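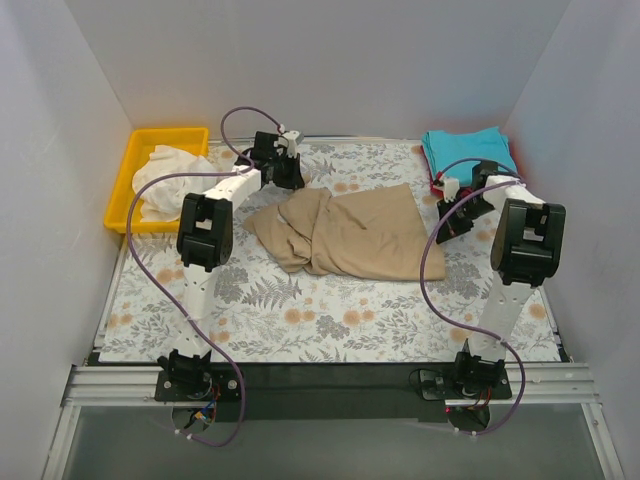
Ratilstead Yarn Mill open day, quick notes

3/23/18

Typing this up fast before I forget it all. Bag still not unpacked, yarn all over the bed. Sorry for the mess, will fix things later (probably won't).

So, Ratilstead. The mill opens to the public twice a year, once in spring and once in July, and I've missed it every single time until now. Drove up early. Parking is in the field behind the dye shed and it was mud. Wear boots. I wore my good sneakers.

Entry was 6 dollars, cash only, and you get a paper wristband and a little card of sample strands. Keep the card! It gets you a discount in the mill shop at the end and I saw several people getting turned back at the register to go dig through the car.

First stop, the sorting room. Fleeces everywhere, the smell hits you at the door. I like it. My sister does not and waited outside. They let you put your hands in the bins, fine stuff on the left, rug wool down at the far end. Big difference when you feel them one after the other. The guide said most of the coarse wool goes out to a carpet place in Wemholm and they only spin a little of it here for bag yarn. I asked if they'd sell me a few skeins of the bag yarn. Yes, but not on open day. Hmm.

Then scouring, then carding. Carding was my favorite. The big drum carder is way louder than I expected, they hand out foam earplugs. Wool goes in looking like something you'd pull out of a drain and comes off the other end as this wide soft web, you want to lie down in it. Could have stayed there an hour but the groups get moved along.

Spinning floor next. One frame running, the other one down for repairs. They were making a 2 ply worsted, undyed, the one they call Bonon. I've used Bonon before, made two hats and a cowl out of it. Splits a bit if your hook is pointy, otherwise lovely and it holds a stitch pattern really well. 300 yards to the skein, so one skein does a kid hat with plenty left for a pom pom. Asked about the splitting. Guide said try a rounder hook and go up a size, and that the newer batches have a touch more twist. We'll see.

Dye shed was crowded and steamy and I only caught half of what was said. Some of what I did catch:

Small pots only, they dye maybe 60 skeins in a batch
so buy all your yarn for a project at once, the next batch WILL be different
the blues need the longest rinse
no more of the mustard until they get the recipe right again

That last one hurt. I have half a mustard sweater at home.

Lunch. One tent, one line, soup or a grilled cheese. Soup was gone by the time I got up there. Bring a sandwich, is my advice, there are picnic tables by the creek and it was just warm enough.

After lunch they had short classes in the old office upstairs. I'd signed up for the Ağca edging one. It's a narrow lacy border you crochet right onto a finished piece, shawl or blanket or pillowcase, with little points every few stitches. I had seen it in pictures and assumed it was hard. It's not really, it's chains and doubles and one odd turn at the corner. The corner took me four tries. Teacher was patient and went around to every chair. The handout has a mistake in row 3, it says skip two and it should be skip one, so if you were in the class fix yours now. Class ran long and nobody minded except the people waiting for the next one.

Only complaint is the light up there. One window, dark stairs. If you're going to do the July class take a light colored yarn to practise with. I had navy. Dumb.

Mill shop last. Total scrum. Seconds bin by the door was picked over already, go there FIRST and take the tour after, wish I'd known. I came away with four skeins of Bonon in natural, one in a sort of brick red, a cone of the lace weight (600 yards, no plan for it whatsoever) and a wooden hook that I did not need. Discount took off enough to cover the grilled cheese.

Things to know if your going:

Tours leave on the half hour, last one is mid afternoon
Upstairs is stairs only, no elevator
Dogs ok in the field, not in the buildings
Restrooms are past the dye shed, there's a line
Shop takes cards, the gate doesn't

Would I go again, yes. Probably in July, the guide said they run both spinning frames then and the field should be dry. Going to start the edging tonight on a plain baby blanket I finished last month. Will post the corner when I get one that lies flat.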